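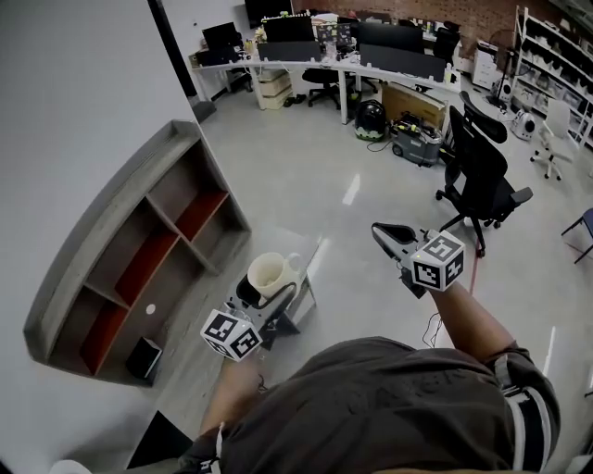 ## 3.2 Small surfaces in shared workrooms

**Figure 4.** Mug on a small side table, with the long desk and the floor storage beyond it. Volbridge site.

Studies of office clutter usually begin with the desk. Our survey of the Honwood, Bitley and Volbridge sites took in every flat surface on which a person could put something down, and this changed the results a good deal. Over the whole period we logged 1,237 resting places for personal items. Cups and mugs made up the largest group, ahead of bottles and loose papers.

The side table in Figure 4 belongs to the class we call satellite surfaces: small, low, and separate from any desk. It holds a cream-coloured mug. The long curved desk in the same room carries five monitors as well as papers and bottles, and was coded as "full" under the scheme set out in Section 2.4. Pelletier's earlier scheme has no separate code for satellite surfaces and would have put both under "work furniture". We kept them apart throughout.

Satellite surfaces were cleared more often than desks at all three sites. People we spoke to described the side tables as shared and the desks as belonging to someone, even where places were not assigned. A mug on a side table was seen as fair game for anyone going to the kitchen – a mug on a desk was left alone. At Bitley this held even for mugs that had been standing since the day before.

Floor storage followed a different pattern. Cardboard boxes under or against desks were common, as at Volbridge, where a stack sits beneath the desk and a large flat box leans against it. Boxes of this kind were rarely moved during tidying. Cleaning equipment was also kept in the open at this site, and the two vacuum cleaners near the front of the desk are a case in point. We recorded such items as "stored" if they were in the same position on two visits running, and as "in use" otherwise. The rule is crude, and it probably overstates the amount of storage in rooms we visited less often.

Open shelving was coded by compartment. The grey unit by the wall in Figure 4 was treated in this way, with the small black speaker in its lowest compartment entered as equipment. Mugs were seldom found on shelves at any site, though Honwood had 27 cases, most of them in June. We return to these in Section 3.4, together with the question of how far the nearest sink affects where a mug is left.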